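Progress on the table-top picking project has been steady since the last entry, and the following notes are offered for readers who have been following the work at Fletamholm. The workshop is shared, and the bench has been allocated to this build until the end of November.

The control software, known here as Drokley, has now reached version 32. The principal change concerns the approach to small, soft items. Earlier versions closed the fingers at a single fixed speed, which suited the larger fruit but was plainly unsuitable for strawberries. The closing movement is now divided into 8 steps, and the arm may stop at any one of them.
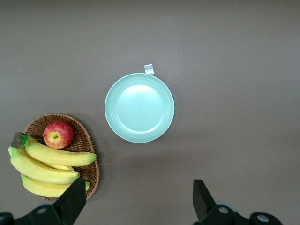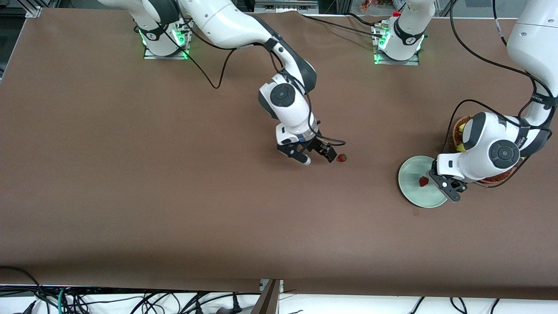 The mint-green plate and the woven basket, from the wrist camera first and then with both arms in view.

The plate has been retained as the standard target. Its shallow rim is forgiving, and its colour is easily separated from the brown of the table. The basket is less satisfactory, as the weave confuses the edge finder, and a plainer container may be substituted in due course.

A log of 1433 attempts has been kept under the name Sikov. It will be reviewed in full once a further 100 have been added with the new closing movement. Cable routing also requires attention, and longer ties have been ordered from Doucet for that purpose. Comments on the edge finder would be particularly welcome, as would suggestions for a suitable container.

Contact | Copyright Fletamholm Workshop Notes | Back to top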